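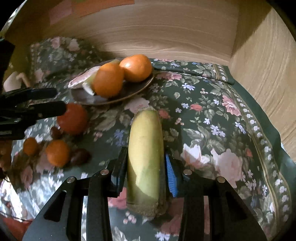
# Can a machine pack mixed fruit yet, or clear a table after?

Asked by **Nest Rees** in Small business > Equipment

I run a fruit and veg shop in Stellwood with a small café at the back. There are two jobs I would like to hand over to a machine if one exists that can do them.

The first is packing fruit boxes. We send out 195 boxes every Wednesday, mostly to offices. Each one gets bananas, oranges, something small like tangerines or plums, and whatever is good that week. There is no fixed layout. The packer looks at what is there, puts the heavy things at the bottom and keeps the bananas from getting knocked. It takes two people most of the morning and we start at 5.30.

The second is clearing the café tables. Plates, peel, wrappers, cups, then fruit back in the bowl if it hasn't been touched. We use cloths on the tables, proper ones with a pattern, and I don't want to change that.

I have seen plenty of videos of robot arms picking up fruit and putting it on a plate. Some of them look very good. A rep from Van Dusen came round in April and told me a Drindus arm would do the boxes "out of the crate" and could be moved to the café in the afternoon. The rental is £190 a month with a set-up charge of £1,473. That is less than I thought it would be, which makes me a bit suspicious.

What I want to know:

- Can it cope with soft fruit of different shapes all mixed together?
- Does it matter if the table has a busy cloth on it?
- Is moving it between two jobs realistic?
- Has anyone here rented one for a small shop?

I'm not trying to get rid of staff. One of my packers is retiring and I can't find anybody who wants that start time.

---

## 3 replies

### Matěj Kolář
*Marked as most helpful*

I fit and maintain this sort of kit for a living, mostly in bakeries and a couple of packhouses. I don't sell it. I'll go through your points in order.

**Mixed soft fruit.** Picking up one piece of fruit from a clear surface is fairly well sorted now. An arm with two padded fingers and a decent camera will take hold of a banana or an orange most of the time without marking it. The trouble starts with fruit in a pile. A tangerine half under an orange is difficult, and so is one banana in a bunch when you only want the one. Plums are worse than they look, being small and inclined to roll when the first finger touches them.

Bruising is the thing to check, and you can't check it on the day. Ask for a trial with your own fruit, put the packed boxes to one side and look at them the next afternoon. A lot of demonstrations use plastic or stuffed fruit, and there's nothing wrong with that for teaching a machine where to reach, but it tells you very little about ripe stock. Dummy fruit doesn't bruise and it all weighs next to nothing. An arm that is happy lifting a toy orange can drop a real one if the grip has been set light.

**Packing into a box.** This is harder than picking up. Your packers are making a decision each time about what goes where, and they push things along with the side of a hand to make room. Most rented arms place an item at a spot and let go. If the spot is already half taken, they either stop or press down. If you can use a moulded tray with a place for each piece, your chances go up a great deal. That means buying trays and changing the box.

**Patterned cloths.** It matters less than it used to. Older systems looked for an object against a plain background and a floral cloth would have finished them. Newer ones are trained on all kinds of clutter and will usually tell an orange from a printed flower. Two things still catch them out:

1. Folds. If the cloth is rucked up the height of the surface is wrong, and the fingers come down too low and take hold of the cloth as well. Then the arm lifts, and so does everything on the table.
2. Glare. A glossy plate near a window gives a bright patch and the camera loses the edge of whatever is beside it. Strong morning sun will do the same across the whole table.

I would clip the cloths underneath and see what the light does at different times before signing anything.

**Moving it between jobs.** I wouldn't plan on it. The arm itself may only weigh as much as a large dog but it needs to be fixed down, and then it has to be told where everything is again. On paper that takes twenty minutes. In the places I look after it takes most of an hour, longer when the person who knows how is on holiday. You also need a risk assessment for each position. The café one would be a different document altogether, as there are customers walking about.

**Price.** £190 a month is low. Ask whether it includes the gripper pads. They wear, particularly the ribbed sort, and with food you will be cleaning them every shift. Ask what happens when it stops at six in the morning, and who picks up the phone.

My view is that the boxes might be possible in part. You could have the arm put in the oranges, which are the easiest thing you sell, and have one person do everything else. Whether that is worth the rent depends on how long the oranges take now. Time it.

**Comments**

> **Nest Rees:** Thank you, very useful. I timed the oranges this week. They are 31 minutes of the whole morning, so there isn't much to save there. I'll ask about the pads and the call-outs.

> **Matěj Kolář:** Then I'd leave it. You would spend longer than that keeping it fed and wiped down.

> **Akua Quansah:** What about two arms, one holding the box or the bunch while the other one picks?

> **Matěj Kolář:** Two arms do help with bunches, and with anything in a wrapper. They also get in each other's way on a small table, and one will block the other's view. Double the rent as well.

---

### Ieuan Gwilliam

No. Tried it. Waste of money.

We had one on trial at the Idgate unit for packing jars and it was all right with jars because they're all the same. Somebody put a bag of satsumas in front of it for a laugh and it squashed the second one. Get a student in.

**Comments**

> **Nest Rees:** Which make was it, do you remember?

> **Ieuan Gwilliam:** Not a Drindus. It was grey. Would have been three years ago.

> **Akua Quansah:** Three years is quite a long time with these.

> **Ieuan Gwilliam:** Satsumas haven't changed.

---

### Akua Quansah

I can only speak about the clearing up. I manage the dining room in a residential home and we had a table-clearing machine on loan for a few months. It was a single arm on a wheeled base, a different thing from what you have been offered, but the work is close to yours.

What it did well was plates with nothing on them. It would take an empty plate by the rim and put it in a rack. It managed beakers too, as long as they were standing up. It was slow. I'd say one of my staff could clear three tables while it did one, but it kept going and we could get on with helping people back to their rooms, so the slowness didn't bother me much.

It did badly at these:

- **Wrappers.** It either didn't see a screwed-up wrapper or treated it as something solid and closed on air. If the wrapper was tucked under something else, it was left behind every time.
- **Deciding what was rubbish.** You mention putting untouched fruit back in the bowl. Ours could not tell a whole orange from one with the peel started on the far side. I wouldn't want that decision left to a machine in a café anyway.
- **Cutlery and sticks.** Thin things lying flat on a cloth were hit and miss. It scraped at the cloth a good deal and we had two with pulled threads.
- **Things people had left.** Glasses, a hearing aid once. Staff had to look over each table first, and by the time you have looked it over you could have picked up half of it.

Our cloths were flowery as well. I didn't notice it going for the pattern, so I agree with Matěj there. It did once carry a corner of cloth up along with a plate and we lost a jug of water. After that we took the cloths off at lunch and put them back for tea, and the residents complained, fairly enough.

The noise was better than I expected. Cleaning it was worse. There are a lot of gaps and cut-outs on the gripper and jam gets into all of them. We were told to use wipes only, no spray, and it added a job at the end of each day that had not been there before.

We sent it back when the loan ended. I would look again in a couple of years. For now, a trolley with three tubs on it (plates, food waste, everything else) made more difference to us and cost very little.

If you do go ahead, have the trial on a normal busy day. Ours was shown to us on a bare table with four items on it and it was perfect.

**Comments**

> **Trefor Maddocks:** Did you need to tell your insurers? We're thinking of something similar for the village hall kitchen.

> **Akua Quansah:** Yes, and they wanted the risk assessment and a note of who was trained to stop it. No extra charge in our case but do ask first.

> **Nest Rees:** I've ordered a trolley. I have also asked Van Dusen for a trial on a Wednesday with our own fruit, and they've said they will "come back to me on the plums". Will update if it happens.

> **Matěj Kolář:** Ask them to do the boxes at 5.30 with the lights you have now. Shop lighting before dawn is nothing like their showroom.

> **Trefor Maddocks:** Would be interested to hear how it goes too. Is the rental a minimum of twelve months?

> **Nest Rees:** Two years, it says at the bottom of the second sheet. I had missed that.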